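Flernton Home and Table Fair: was it worth the drive?

Posted 25 September 2026

I go to one trade fair a year, because one is what my patience will stand. Last year it was lighting. This year it was the Home and Table Fair in Flernton, held in the old exhibition hall by the rail yard, and billed on the website as "the place where the way we eat is decided." I have been eating for a long time without checking in with Flernton, so I was curious what I had missed.

Getting there

The fair runs a shuttle from the train station. I waited for it, gave up, and walked. The walk is 20 minutes along a road with a sidewalk on one side only, and the sidewalk changes sides twice. If you drive, the lot is big and the exit is small. Plan on leaving before the closing announcement.

Day tickets were $30 at the door. The website says they are cheaper in advance, but when I added the booking fee and something called a digital badge charge, the difference would have bought me half a coffee. Coat check is extra. Bags larger than a backpack have to go there whether you like it or not.

The hall

According to the program there were 178 exhibitors. That number deserves a little suspicion. Several companies are listed once under their own name and again under the name of a product line, and one aisle at the back was mostly banks, card readers and a firm selling gutter guards. What any of that has to do with the table I couldn't say. Take those out and you still have a decent-sized fair, so I don't see why they pad it.

The layout is by "mood" this year. Glassware is under Gather, pans are under Nourish, and linens are split between Gather and Rest. I was looking for a replacement lid for a saucepan and asked at the information desk which mood that was. They sent me to Nourish. It was in Renew, next to the vacuum cleaners.

Asudar and the hundred-year knife

The biggest booth belonged to Asudar, who had built a sort of wooden pavilion with its own carpet. They were launching a line of flatware with a 100-year guarantee. I asked what the guarantee covered and was handed a card. The card covers "defects in material and manufacture" and leaves out scratches, stains, bending, discoloration, loss, commercial use and "unsuitable dishwashing." I read it twice looking for something that could go wrong with a fork and wasn't on the list.

I'll give them this, the knives feel good in the hand. The balance is right and the handle doesn't dig into your palm when you push down. But the price for a set of four place settings is what I paid for my dishwasher, and I suspect the dishwasher would void the card.

The drawer talk

There were talks all day on a small stage near the food stands, where the speakers had to compete with a blender demonstration. I sat through one on setting up a kitchen from scratch. The claim was that most households own far too many utensils, and that you should empty every drawer onto the table, put back only what you use, and live with that for a month.

It's reasonable advice, and also the same advice that has been in magazines since I was a kid. My objection is that the month you pick decides the result. Do it in October and out goes the corn holder, the cherry pitter and the good ice cream scoop, and then in June you buy them all again, possibly from one of the exhibitors. The speaker took questions but the blender won that round.

What I did like was the part about mixed tables. If you cook different kinds of food, the argument went, stop treating one kind of utensil as the real set and the others as guests. Keep the knives and forks and the chopsticks within the same reach, with a wooden spoon for serving, and let people take what suits the dish. We already do this at home out of laziness, so it was pleasant to hear it described as a philosophy.

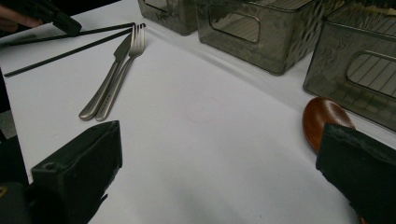 Baldursdóttir ceramics

This was the booth I would go back for. Baldursdóttir makes plates and bowls in four sizes and three glazes and doesn't seem interested in making anything else. No app, no subscription, no story about a grandmother. The bowls stack properly, meaning you can lift the third one out without the whole pile shifting. I tried it – several times, until I was asked if I needed help.

My complaint is the mugs. The handle takes two fingers, and I have more than that. I also asked about chips and was told the glaze is "very forgiving." A chipped display bowl on the lower shelf suggested it has its limits. I bought two small bowls anyway and carried them around for the rest of the day, which is a good test of how heavy something is.

Hetari and the smart trivet

Hetari had the longest line, for a trivet that sends the temperature of your pot to your phone. I waited my turn. The pot was hot. The phone agreed. The battery lasts six weeks and the trivet can't go in water, so the one object in the kitchen most likely to have soup spilled on it has to be wiped with a dry cloth.

They also had an ordinary cork trivet, at the end of the counter, without a sign. It costs very little and I think it is their best product.

Food

The food stands were better than they needed to be. The dumplings were fresh and the line moved. It was strange, though, at a fair about tableware, to be given everything on paper plates with a fork that lost a tine on contact with a carrot. There were not enough seats. People were eating off the top of the recycling bins, and after a while so was I.

Verdict

If you run a store, you probably have to go, and you already know that. If you just like kitchens, two hours is plenty. Start at the back, where the small makers are, and save the big booths for when your feet hurt, as they have the carpet. Skip the digital badge if they let you. Mine never scanned.

I didn't find the saucepan lid. Renew had lids in every size except the one on my pan, and the man at the counter told me that size had been discontinued. I'm using a plate.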